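Print this page | E-mail this page

Monedcombe site
Staff and management meeting on the Flestard handling project
Minutes, 2025-04-07

Present: site manager, operations lead, two shift leads, staff representative, project engineer from Trerkden, HR. Apologies from the safety officer.

1. Minutes of the last meeting
Accepted with one correction. The Rees line will be converted after the returns line, and the earlier minutes had the order reversed.

2. Progress
The project engineer reported that recording of manual tasks with the hand-held grippers is under way on the office floor. Staff wear the head strap and use a gripper in each hand while they do ordinary jobs such as picking up, sorting and putting down small items. The total stands at 641 recorded tasks. Trerkden wants 3,000 before the first robot arms are set up on the returns line, and still expects to get there in May. The operations lead said that depends on how many people can be released from packing, and asked for the date to be treated as a target.

3. Recording shifts
Staff are released for up to 4 hours at a time. The staff representative said this is too long with the grippers on. Several people have reported sore wrists, and the head strap gets uncomfortable well before the end. HR asked for these reports in writing - none had reached them so far. Agreed that no one records for more than 2 hours without changing to other work, starting with the next rota.
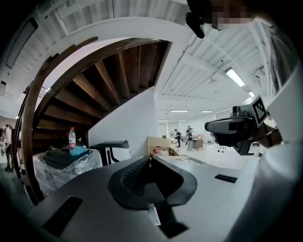 The staff representative also asked whether time spent recording counts against packing rates. It should not, but one shift lead said the figures had not been adjusted for the early shift. To be corrected before bonuses are worked out.

4. Jobs after the returns line changes over
Long discussion. Management repeated that no one on a permanent contract will lose their job because of the Flestard project. The staff representative asked for that in a letter to each person and also asked what happens to temporary staff. The site manager could not answer for temporary contracts and will raise it with head office.

Some returns staff will move to checking and clearing faults. Pay grade for that work is not settled. The shift leads were of the view that it is a step up and should be graded that way. HR will bring a proposal.

5. Use of recordings
Faces are to be blurred before recordings leave the site. Recordings will not be used for discipline or for measuring speed. Staff may say no to recording and stay on normal duties. Notice to go up in the break room.

6. Any other business
Request for a second locker for the head straps. Approved.

Next meeting in May, date to be confirmed.

Related items
Flestard project: questions from staff
Rees line conversion, outline schedule
Break room notice on recordings
Minutes of the previous meeting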